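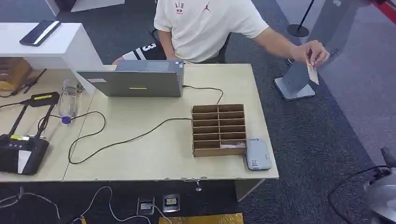 How do I keep a cardboard slot organizer on my desk from turning into a junk pile?

Asked by Nayeli Apaza

I picked up one of those brown cardboard organizers with two columns of six slots. I work from a desk in the corner of my bedroom and I get a lot of little paper stuff: appointment cards, receipts, folded notes from my kid's school, return slips, the card from the dentist I always lose. My last organizer (wire, three tiers, hated it) filled up in a month and I just started stacking things in front of it. Twelve slots feels like a lot and I don't want to waste them. Do you label all of them? Leave some open? Also the desk isn't big and I need room for a laptop and its cord. Thanks in advance!

3 answers

Margit Medve
Marked as helpful by 42 people

Start with fewer slots than you own. Label four or five of them and leave the others empty for a couple of weeks, then see what's sitting on the desk with no place to go. Whatever keeps turning up gets the next label. I did it the other way around the first time, all twelve labeled in one evening with my nice pens, and by November I had a slot called "Warranties" with one toaster warranty in it and a slot called "Misc" that I couldn't get my fingers into.

My labels, in case you want to steal them: To Pay, To Mail, School, Appointments, Receipts This Month. Receipts get dumped into a big envelope at the end of the month and the slot starts over. I write on masking tape, it peels off the cardboard okay if you go slow, although on my older one it took a strip of the brown paper with it.

Put the stuff you touch every day in the slots at hand height for when you're sitting down. For me that's the middle rows. The bottom ones get things I'm fine with forgetting for a while, like spare stamps and the library card.

About the desk space: I keep mine on the right because I'm right-handed, with the open side toward the front edge so I can drop something in without getting up. The laptop goes further back. And run the cord off the back of the desk if you can! Mine used to loop across the whole top and every time I reached for a pen I dragged it along with me. I have a cheap clip from Farimix holding it now, and a binder clip did the same job before that.

One more thing, keep drinks on the other side. Cardboard and water don't get along, even with the cap screwed on I don't trust a bottle lying down next to my papers.

Brayan Rivadeneyra

Get a plastic one. Cardboard sags. I had the Edby one at work and it was leaning after a year.

Comments on this answer:

Nayeli Apaza: I already have the cardboard one so I'd like to use it, but good to know it might lean.

Syahrul Chong: Mine's been fine for ages, but I only keep paper in it. If you're putting staplers and chargers in there then sure, it'll sag.

Brayan Rivadeneyra: ok yes there was a stapler in it

Habibur Selvanayagam

I agree with Margit on most of this but I go by date and skip the categories. Two columns of six is twelve slots, so that's one for each month, January through June down the left and July through December down the right. Anything with a deadline goes in the month it's due. Appointment card for March? March slot. At the start of each month I empty that one out onto the desk and deal with it over coffee (or I say I will, and then it's the tenth).

Where it falls down is stuff with no date, and Margit's way is better for that. My wife Nina tried mine for her sewing patterns and gave up right away, so it depends what you've got. I have a shoebox for the undated things and it's a mess, I won't pretend.

For the cards that are smaller than the slot, they slide to the back and lie there crooked and you never find them again. I cut a piece of stiff card to stand up inside, halfway back, so the little ones stop where I can see them. Fold the bottom edge and tape it down. Takes five minutes.

I also stick two strips of double-sided tape under the whole thing so it doesn't scoot when I shove paper in. Use the removable kind or you'll be scraping your desk.

Comments on this answer:

Nayeli Apaza: Ooh, the stiff card trick is going in tonight. I think I'll do Margit's labels on the left column and leave the right one blank for now. Would you put a portable drive in one of the slots or leave it out on the desk?

Habibur Selvanayagam: I'd leave it out beside the organizer, they're light but the cable always snags on the way in. If it has to go in a slot use a bottom one.

Margit Medve: Bottom slot, same.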